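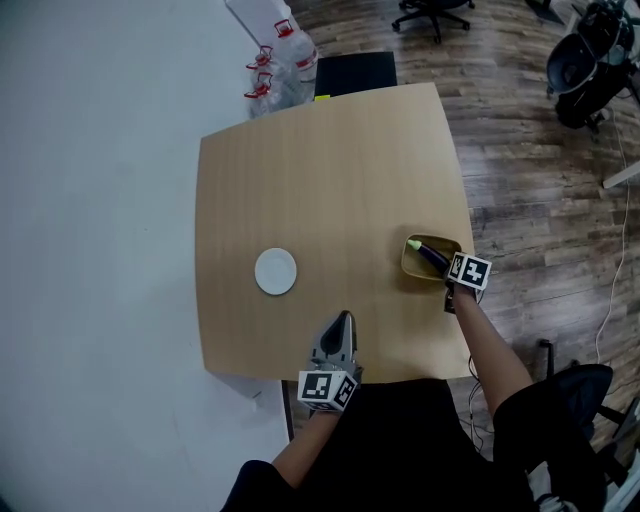 Cosura began taking orders on Monday for Nitik, a kit that lets people teach robots household chores by doing the chores themselves with a gripper in each hand. A pair costs 687 pounds, software subscription extra.

The pitch is that anyone with a table can turn out useful training data. Users pick things up and put them down with the grippers, marker cubes on the devices help the software work out where each hand went, and a robot arm is then meant to copy the job. The company says 200 demonstrations are enough for a simple task such as moving a pen from a tray to a plate.

That claim comes from Cosura's own tests, on one table, in one office. It has not published how often the robot got it right, or what happens when the tray is a different colour or the light changes.

Roxana Voicu, who runs the product side, said the first 2,000 kits would go to labs and small firms. “They know what they're buying,” she said. Asked for a success rate, she said figures would follow in September.

Emanuel Sima, an engineer at Ridgeway, has had a trial pair for 3 weeks. He likes the grippers well enough – they are comfortable and quick to set up – but his team threw out a good share of its recordings after the tracking drifted. “It's cheaper than renting an arm,” he said. “You still need the arm afterwards.”

The rival Fuvis set is due before Christmas. No price has been given.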